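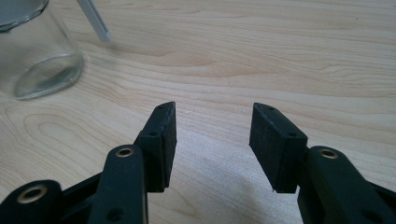

Gripper checks before a recording session – what is good practice?

Asked by Kanokwan Wiriya, 9/10/23

We use a hand-held gripper with black fingers to record tabletop tasks near glassware. Our written rules only say "inspect before use". How often should the pivots and pads be checked, and should the fingers start open?

2 answers

Chanida Ongart
Start every take open, with nothing between the pads. Check the pivots every 45 takes and write it in the log. We work on bare wood, so we also look for glare between the fingers – if the grain is washed out, move the lamp.

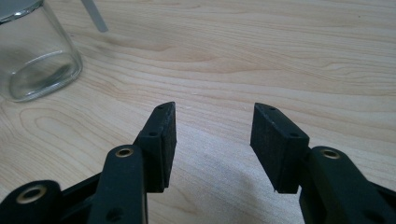
Fingers open, jar well clear of the left pad.

Look at the small holes in the pads too, and replace any pad with a chipped corner. Put the rule in writing with a name against it.

Zavberg
every 45 seems a lot. we do it at the start of the day and after 440 takes, never had a problem. keep glass away from the fingers though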